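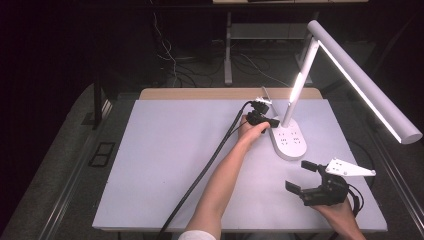 Minutes, allotment and grounds meeting, 2020-07-04

Present: nine, plus two by phone. Apologies taken as read. Last minutes agreed, one correction (Kisell gate is the north one, not south).

Water. Butts at Binarwood low again. Meter reading 2974, sent to the water company. Hose ban stays on the top plots till further notice, cans only. Standpipe 2 still dripping, new washer on order.

Plots. 62 let, 2 vacant, both at the Bakilana end and both full of bindweed. Offer to waiting list at half rent for first year. Agreed, one against.

Rents. Go up to £45 from October. Letters to go out with the newsletter. Discussion of instalments, left over to next time. 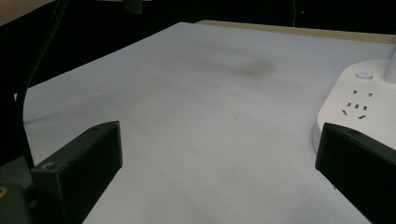 Binarwood Growers' Club – Grounds Section

Compost. Amano quote for a bulk load came in too high, ask again for a half load. No cooked food in the bays please, reminder to go on the noticeborad.

Paths. Strimming rota has gaps. Sheet is in the shed, put your plot number down.

Seed order. Broad beans and onion sets, lists in before the end of the month.

AOB. Bonfires: none before dusk. Key for the Kisell gate still missing, check your coat pockets. Show day left til next meeting.

Closed 8.15.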